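Notes from the Plerside visit: an afternoon with the Ferham software people

I'd been meaning to get up to Plerside ever since the Botlow crowd came back raving about it, and in September a spot finally opened on one of the visitor afternoons. Doors at 1:30, coffee in paper cups, name stickers that wouldn't stick. There were 20 of us, mostly people who write code for machines of one kind or another, plus a few students who asked much better questions than I did.

Ferham builds the software side of manipulation. They buy their hardware like everybody else and spend their days on what runs on top of it: the perception stack, the grasp planner, the low-level control loop, and a big pile of internal tools for looking at recordings. That last one was what I came for (I maintain a log viewer at my own job, and I am not proud of it).

The first hour was on the planner, and I'll admit I got a little lost in the middle. The part I did follow was how they handle grasp candidates. The old version scored every candidate on geometry alone and picked the top one. The new one keeps the best 7, runs a quick reachability check on each, and only then commits. It sounds so obvious when you write it down! But they showed us the two versions side by side in simulation, and the old one kept choosing lovely grasps that the arm had no way of getting to without whacking the shelf.

Then we moved on to perception, which is where I woke up properly. Small soft packets are their current headache. A box or a mug has a shape you can fit a model to, but a pile of crinkly packets behind clear plastic is a mess of highlights and half-hidden edges, and depth sensors hate it. Their segmentation model likes to merge two packets into one, or decide that a reflection is a packet all by itself.
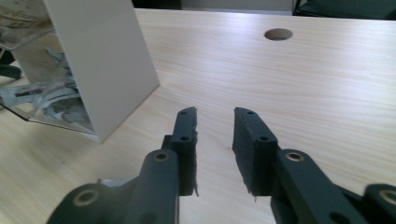
Manipulation Software Group, Ferham, Plerside

The view from behind the fingers is the one they work with all day, and I hadn't thought before about what it does to the software. The two fingertips are always in the shot, so the perception code has to know which pixels belong to the gripper and throw them out before it looks for anything to grab. They do it with a mask that gets updated from the finger opening. When the mask is even slightly off, a slice of dark fingertip sneaks into the segmentation and the planner cheerfully proposes picking up its own hand. We got to see a replay of that one and the whole room cracked up.

The other thing is glare. A tabletop with a pale shine on its far half is fine for you and me, but their first plane-fitting code would sometimes split the table into two surfaces, one for the dull part and one for the shiny part. The fix was pretty boring (fit the plane over several frames, ignore anything that moves when the camera moves), and I wrote it down word for word.

The replay tool is called Abou Jaoude, and I want one. You load a recording, drag along the timeline, and the video, the finger opening and the planner's top candidates all move together. Their test set holds 2,278 clips, and every change to the planner gets run against 100 of them before anyone can merge it. You can click on a failed clip and jump straight to the moment the score dropped. My log viewer makes you type in a timestamp. By hand.

Somebody asked if they'd release it, and the reply was a friendly "not this year." Oh well!

If you go, bring a sweater, the demo room is freezing. Parking is free behind the building but fills up by lunch. Sign up for the tooling session in advance too, it's the smallest group and I only got in on a cancellation.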